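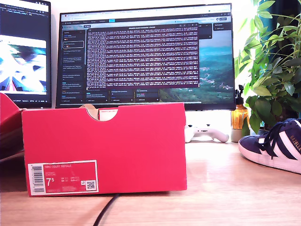 Storage of footwear and original boxes in study bedrooms

Posted May 14, 2020 by Radosław Witkowska
Filed under: Residents' Forum > Rooms and Furnishings > Storage
Last updated: 4 replies added since first moderation

R_Witkowska (Residential Services, Fellside)

Residents are invited to comment on the draft guidance for the storage of footwear and footwear boxes in study bedrooms at Fellside. The guidance will apply to all rooms in the Dilau and Ganska buildings from August. It replaces the single paragraph in the present handbook, which says only that shoes should be "kept tidily".

The draft reads as follows.

1. Footwear should be stored in the wardrobe base or on the rack supplied. It should not be left in corridors, on window sills or on radiators.

2. Original boxes may be kept. They should be stacked no more than four high and should not obstruct the door, the heater or the socket panel.

3. Desks are provided for study and for the resident's own computer equipment. Footwear and boxes should be removed from the desk when the room is inspected.

4. Empty boxes which are no longer wanted should be flattened and taken to the paper and card store. They should not be left beside the kitchen bins.

Comments should be confined to the draft. Requests for repairs or additional furniture should be made on the usual form.

Reply from: dilau_topfloor

I wish to comment on clause 3. I accept that a desk is supplied for study. It is also the only flat surface of any size in a Dilau room. At present a resident may have a monitor, a games controller, a plant and hand soap or lotion on the same desk, together with whatever has arrived in the post. If a pair of trainers has been delivered, the desk is where the box will be opened and where the shoes will be looked over under a decent light before a decision is made to keep them.

I should be grateful if the clause could distinguish between footwear that has been worn outdoors and footwear that has not. I would not put the former on a desk. I see no objection to the latter.

Reply from: H.block.rep

I support the previous contributor in part. New shoes on a desk present no difficulty for an afternoon. My concern is with the word "afternoon". In my experience the box remains on the desk for the rest of the term, and by then it holds receipts, cables and a spare charger, and the resident considers it to be furniture.

I would ask that clause 3 be kept as drafted. It requires only that the desk be clear at inspection, and residents are given notice of inspections.

Reply from: ganska_51

I live in room 51 and keep 11 pairs of shoes, all in their original boxes. I should like to record my objection to the limit of four in clause 2.

The boxes are of a regular shape and stack securely if the larger sizes are placed at the bottom. Mine stand in the alcove between the wardrobe and the wall, where they obstruct nothing. Under the draft I would be required to divide one orderly stack into three, and there is floor space in the alcove for one. The other two would have to stand in front of the wardrobe, which would be a poorer arrangement by any measure.

I would suggest that the limit be expressed as a height. Shoulder height would be reasonable.

Reply from: R_Witkowska (Residential Services, Fellside)

I am grateful for the comments so far. The limit of four was proposed following a number of reports of boxes falling when wardrobe doors were opened. A height in centimetres would be easier to apply evenly than shoulder height, and I will consider whether one can be given.

On clause 3, I take the point about unworn shoes. The intention was never to prevent a resident from opening a parcel.

Reply from: m_ostler

May I raise the question of the labels? The draft says nothing about the direction in which boxes should face, and this seems to me the most useful thing that could be added.

Most shoeboxes carry a printed label on the short end with the name of the shoe, the size and a barcode. If the box is stored with that end outwards, the resident can find the pair without lifting anything down. A red Nike box marked Court Royale, for example, can be told from the next red Nike box only by its label, the colour being of no help whatever. In my own room I had two boxes of the same colour stored side-on for most of a year, and I opened the wrong one nearly every time.

It would also assist those who return purchases. A retailer may ask for the box in fair condition, and a resident who has torn off or written across the label may find the return refused. I would therefore recommend that no one write on the end panel. A slip of paper inside the lid serves as well.

Reply from: H.block.rep

I have no objection to the suggestion regarding labels, though I doubt that it belongs in a set of rules. It is advice. If Residential Services begins to say which way a box must face, we shall shortly be told which way to face our books.

Reply from: m_ostler

I did not propose that it be compulsory. I said that it would be useful to add. The handbook contains a good deal of advice already, including a page and a half on the defrosting of the small refrigerator.

Reply from: dilau_topfloor

Returning to the boxes themselves: is there a view on whether they should be kept at all? I ask because I have kept mine out of habit and am beginning to doubt the wisdom of it. A shoe that is worn every day is not put back in a box every evening. It goes under the desk or by the door. The box then occupies a shelf on its own account with nothing in it but tissue paper.

I have now settled on keeping the box for the length of the return period and then flattening it, except in the case of shoes worn only in one season. My summer pair stays boxed from autumn onwards, with the tissue left in the toes.

Reply from: ganska_51

I would respectfully disagree. A box keeps dust off suede and prevents the sole of one shoe from marking the upper of another. Shoes kept loose at the bottom of a wardrobe are knocked about each time a coat is taken out. I bought a pair of navy Gazelles secondhand that had plainly been stored in that manner, and it took a good deal of patient brushing to make them presentable.

I would agree that a shoe should be allowed to air before it is boxed. I leave mine overnight on newspaper near the window. Putting a damp shoe into a closed cardboard box is a mistake that one makes only once.

Reply from: Ziółkowski_annexe

Those of us in the Ziółkowski annexe are not mentioned in the draft. Are we to follow it? Our rooms have no rack and the wardrobe base is taken up by the pipe casing.

If the guidance is to be extended to us, I would ask that clause 1 permit storage beneath the bed. The bed frames in the annexe are high enough to take a shoebox lying flat, with room for the hand. A row of boxes there is quite out of the way, provided that they are drawn out when the floor is cleaned.

I would add a word on plants. Several residents stand potted plants on top of shoeboxes to bring them up to the light. Cardboard softens when water runs through the pot, and I have had soil on my carpet as a consequence. A saucer beneath the pot is advisable, and a proper stand is better.

Reply from: H.block.rep

I agree with all of the above, the remark about plants in particular.

Reply from: R_Witkowska (Residential Services, Fellside)

The annexe was omitted in error and I apologise to its residents. The guidance will apply there with the change to clause 1 that has been requested.

Having considered the comments, I propose the following amendments.

Clause 1. Add: "In the Ziółkowski annexe, footwear may be stored beneath the bed."

Clause 2. Replace "no more than four high" with "no more than four high where the stack is free-standing". A stack held on both sides, as in an alcove, may be taken higher if it is stable and can be reached without standing on a chair.

Clause 3. Replace "footwear" with "footwear that has been worn outdoors". Boxes are still to be removed from the desk for inspection.

Clause 4. No change.

A note on labels will be placed in the advice section of the handbook, where it will carry no force as a rule.

Reply from: ganska_51

The amendment to clause 2 is satisfactory and I withdraw my objection. May I confirm that a wardrobe on one side and a wall on the other will be taken as "held on both sides"?

Reply from: R_Witkowska (Residential Services, Fellside)

Yes, that is the intended meaning.

Reply from: dilau_topfloor

I remain of the opinion that an empty box on a desk harms no one, inspection or otherwise, and I should like that to be noted. I will comply with the clause.

Reply from: m_ostler

Could the opening hours of the paper and card store be posted with the guidance? I carried a quantity of flattened boxes down last week and found it locked.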